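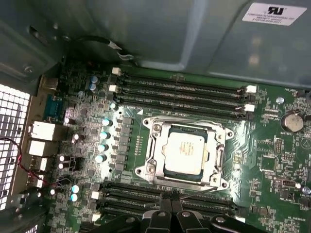

Figure 1. Motherboard in its case, processor seated in the socket, no cooler installed. The upper bank of memory slots is empty.

Haltora Technical Institute
Workshop Practice: Computer Assembly and Repair
Unit 4 handout: The processor socket and the memory slots
Course tutor: Mafalda Moreira
Workshop supervisor: Tomás Pacheco

4.1 Purpose of the unit

Students have by now removed and refitted a power supply and a set of drives. Unit 4 moves to the board itself. By the end of the unit each student should be able to name the main parts of the socket area, remove and refit a processor without damage, fit memory in the correct slots, and apply thermal paste before closing up with a cooler.

The handout is to be read before the Wednesday session. Students who have not read it will be asked to do so at the side table before they are given a board.

4.2 The socket area

The processor sits in a socket and is held down by a metal retention bracket. On the board in Figure 1 the bracket is a rectangular frame with a screw hole at each corner and a hinged latch along its right side. The pale silver plate in the middle is the heat spreader, the metal lid of the processor. The thin green border around it is the substrate, on which the chip itself is mounted.

Printed text on a heat spreader is often faint, and it will be hidden once paste has been applied. The model and batch markings must therefore be copied on to the job sheet while the lid is clean. A lamp held low and to one side helps a good deal.

Boards and processors carry orientation marks. A small white triangle is printed on the board in Figure 1, just above the upper left corner of the socket. Marks differ in shape and place from one maker to another, and the board manual is the authority on what each one means. A processor must never be turned by trial until it seems to fit.

Cylindrical capacitors often stand close to the socket, as the column of four does on the left in Figure 1. They are easily bent by a careless hand or a slipping tool. When working on the bracket, keep the screwdriver upright and rest the wrist on the edge of the case, not on the board.

4.3 Memory slots

The board has one bank of slots above the socket and a second bank below it. This layout is usual on server and workstation boards and less so on home machines, where all the slots generally stand on one side.

White latches at the slot ends hold the modules in place. On some boards both ends open; on others one end is fixed. Look before pressing. The fine gold contacts inside an empty slot should not be touched, and no cleaning fluid of any kind is to be put into a slot in the workshop.

The order in which slots are filled matters. A board with several slots expects modules in particular positions, often in matched pairs, and may refuse to start or may run slowly if they are placed elsewhere. The filling table in the manual for the Trummer training board is copied inside the lid of each kit box. It does not apply to the Maner boards used in Unit 6.

4.4 Procedure: removing and refitting the processor

1. Shut the machine down, switch off at the wall and remove the mains lead. Hold the power button in for a few seconds.
2. Put on the wrist strap and clip it to bare metal on the case.
3. Lay the case flat with the open side up. Screws go in the Huvex tray and nowhere else.
4. Unplug the cooler fan. Loosen the cooler screws a little at a time, working across the corners, then lift the cooler straight up. If it will not lift, twist it gently to either side. Do not lever it.
5. Wipe the heat spreader with a lint-free cloth and a small amount of isopropyl alcohol. Copy the markings.
6. Open the bracket in the order given in the manual. Where there are two levers, the order of opening and closing is not the same.
7. Take the processor by its edges and lift it straight up. Place it in the clear plastic holder with the lid upwards.
8. Inspect the socket without touching it. Report any bent or dirty contact to Mr Pacheco at once, whether or not it was there at the start.
9. To refit, match the orientation marks, lower the processor straight down and let it rest under its own weight. Close the bracket.

At the end of step 9 the student stops and calls a member of staff. Paste is not to be applied, and the cooler is not to be fitted, until the sheet has been initialled.

4.5 Paste and cooler

A small quantity of paste in the centre of the lid is enough for the smaller training processors. Larger lids need a cross or a line, as shown at the demonstration. Paste that has reached the green substrate or the bracket must be cleaned off and the work begun again.

Cooler screws are tightened in the same crosswise order, each a few turns at a time until they stop. The fan lead is then connected to the header marked for the processor fan. A machine must not be switched on with the processor bare, even for a quick test. Modern processors will normally shut themselves down when they overheat, but this is not a safeguard to be relied upon.

4.6 Common faults in student work

Memory not fully pressed home is the most frequent cause of a machine that does not start. Both ends of the module should be level, and any moving latch should have closed by itself. A latch pushed shut by hand over a raised module proves nothing.

The second most frequent is a fan lead left off. Many boards will give a warning and halt. Some will not.

Loose screws under the board are less common but more serious. Count the screws out of the case and count them back in, and write both figures on the job sheet - staff will check that they agree.

4.7 Assessment

The practical is marked out of 100 and the pass mark is 62. Of the total, 25 marks are given for the job sheet, including the copied processor markings and the screw count. A student who omits the wrist strap will be stopped and may begin again once only.

The written questions are based on sections 4.2 to 4.5 and on page 13 of the workshop safety booklet. Calculators are not needed.

Students who miss the session through illness should write to Ms Moreira to arrange another time. Resits are held in August. Kit boxes may not be taken out of the workshop.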